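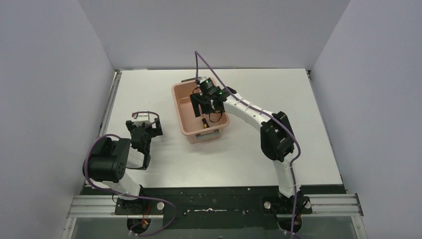
The gripper comparison on the two-arm bench is now past its halfway point. Since the start of the month we have been running the Sarnum fingers against the Istell fingers on the same pick list, with the same controller settings and the same speed limit. The hard part of the list is small parts in a shallow bin. With something like the little yellow and black cylinder in the pink basket, the fingers have to come down inside the rim and close near the floor, and a long finger has less room to open than it does on the bare table. Both arms keep their purple cables looped above the gripper for these runs, so cable drag should be much the same for either set.

As of Friday, September 26, 2025, we have logged 2,059 picks. The first 200 were used for setup and will be left out of the results. Marloes Van Damme is checking the logs for missed grasps that the controller recorded as good ones. She found a batch of these in the Istell runs and traced them to a force threshold that was set too low. Those runs will be repeated.

The Geerts fingers arrived last week and will go on the right arm next. They need an adapter plate, and Bohumila Oravec has the drawing ready. We plan 50 test picks before adding them to the main list.

Anyone who wants bench time for other work should book it through Planuris at least two days ahead. Please put the speed limit back where you found it when you finish. The full comparison table will be in the December issue.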